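4.3. Anatomía de un fallo: la muñeca que perdió el horizonte

De los 1176 intentos de recogida que componen la campaña, 879 terminaron sin intervención humana. El resto se reparte entre causas que ya hemos discutido (agarres deslizados, esperas agotadas, un operador impaciente) y una que merece apartado propio, en parte por su gravedad y en parte porque tardamos demasiado en creer que existía. La llamaremos deriva de inclinación: el controlador pierde la referencia de la gravedad y sigue trabajando con una serenidad admirable, convencido de que la habitación es la que se ha torcido.

El fallo apareció 8 veces. En todas ellas el estimador Doltik declaró una confianza superior al umbral de parada, de modo que el supervisor de seguridad, diseñado para desconfiar de las dudas, no encontró ninguna de la que desconfiar. La figura 4 corresponde a la configuración del banco Brinano, con los accesorios de almacenamiento montados en la pared.
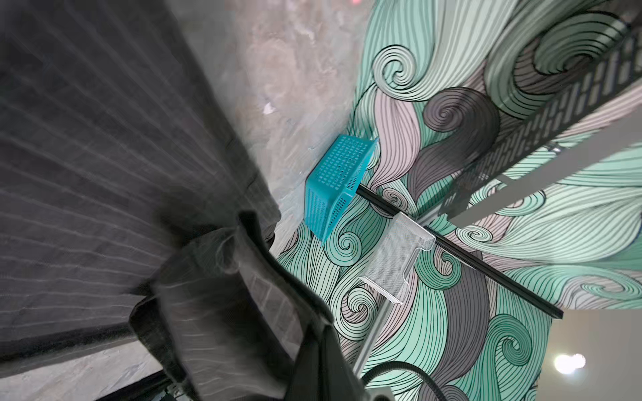 Figura 4. Vista desde la cámara de muñeca en el banco Brinano.

El supervisor de seguridad compara dos estimaciones de la orientación: la inercial, que se actualiza en cada ciclo, y la visual, obtenida a partir de líneas largas de la imagen. La segunda debía corregir a la primera. En la práctica ocurría lo contrario cuando la mayoría de las líneas detectadas no eran verticales ni horizontales en el mundo, y pocas paredes ofrecen tantas oportunidades de error como una cubierta de espirales y bandas onduladas en verde menta y malva, contorneadas en negro. Entre tanta curva, el raíl negro del que cuelgan la cesta turquesa y la de malla blanca era una de las escasas referencias aprovechables, y el algoritmo le concedía un peso apenas mayor que a cualquier rizo. Los dedos de la pinza tampoco ayudaban: su superficie estriada aporta líneas finas y paralelas que acompañan a la cámara adondequiera que vaya, y que por tanto confirman siempre la hipótesis anterior. Sepp lo describió en el cuaderno del laboratorio como «consultar la hora en un reloj pintado».

La consecuencia más seria se registró durante una aproximación a la pared. El brazo ejecutó la retirada a lo largo de lo que consideraba la vertical, entró en contacto con un soporte y mantuvo el empuje hasta que Butkienė accionó la parada de emergencia. No hubo lesiones. Hubo un soporte doblado y una conversación larga sobre el significado de la palabra «redundante», que figuraba en nuestra propia evaluación de riesgos.

Aplicamos 2 cambios. El primero enmascara la región ocupada por los dedos antes de extraer las líneas — una precaución que el manual de Kjærgaard recomienda en un apéndice que todos habíamos citado. El segundo impide que la estimación visual corrija a la inercial si la discrepancia crece mientras el brazo está quieto. Con ambos activos, la reproducción de los registros de los 8 episodios provoca la parada antes del movimiento de retirada. Queda por comprobar su comportamiento con vibración sostenida, ensayo previsto para junio.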